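Accueil > Actualités > Audio et vidéo professionnels

Skernuvden met à jour son convertisseur Virk pour les petites régies

Le fabricant Skernuvden annonce une nouvelle version du Virk, son convertisseur audio et vidéo destiné aux régies mobiles et aux salles de conférence. L'appareil garde le même châssis d'une unité de rack, mais la carte d'entrée a été entièrement redessinée.

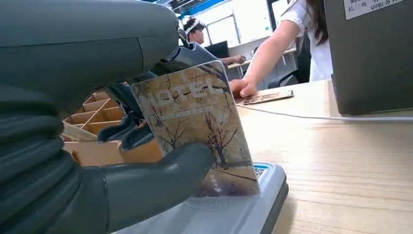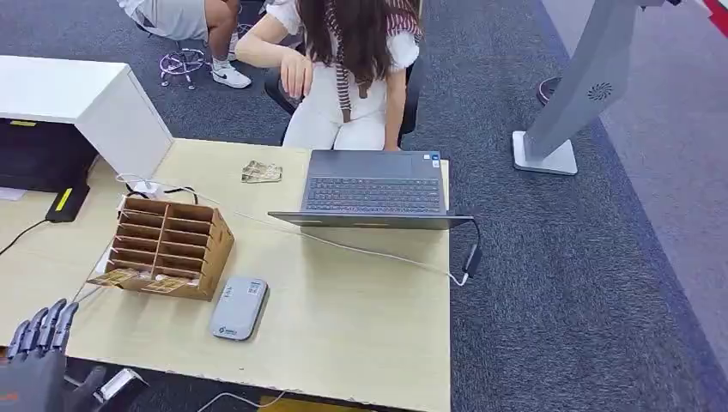
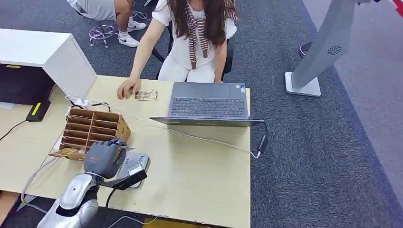

Ellmont, 12/30/21

La principale nouveauté concerne le traitement du son. Le Virk accepte maintenant 6 entrées audio numériques, que l'utilisateur peut affecter librement aux canaux de sortie. Un retard réglable jusqu'à 500 millisecondes permet de remettre le son en accord avec l'image, canal par canal. Sur le modèle précédent, ce réglage était commun à tous les canaux, ce qui obligeait souvent à ajouter un second appareil dans la chaîne.

Pour la vidéo, les entrées SDI et HDMI restent disponibles en même temps. Le passage de l'une à l'autre se fait depuis la face avant ou par le réseau, avec l'interface web déjà connue des clients de la marque. Cette interface est traduite en français depuis novembre - les messages d'erreur, cependant, sont encore affichés en anglais.

Le fabricant indique aussi une consommation de 29 watts en fonctionnement normal et une profondeur de 332 millimètres, connecteurs non compris. Il faut donc vérifier la place à l'arrière du rack avant l'installation, en particulier dans les véhicules. L'alimentation redondante est proposée en option et doit être demandée à la commande, car elle est montée à l'usine.

Les possesseurs du premier Virk pourront charger le nouveau logiciel, mais ils n'auront pas accès au retard par canal, qui dépend de la nouvelle carte. La distribution est assurée par Skosano, qui prend les commandes dès maintenant. Le prix public n'a pas été communiqué.

À lire aussi
Bien choisir la longueur de ses câbles SDI
Skosano étend son service de réparation aux mélangeurs
Synchroniser plusieurs caméras dans une petite salle
Convertisseurs HDMI : les formats à vérifier avant l'achat

Contact | Mentions légales | Haut de page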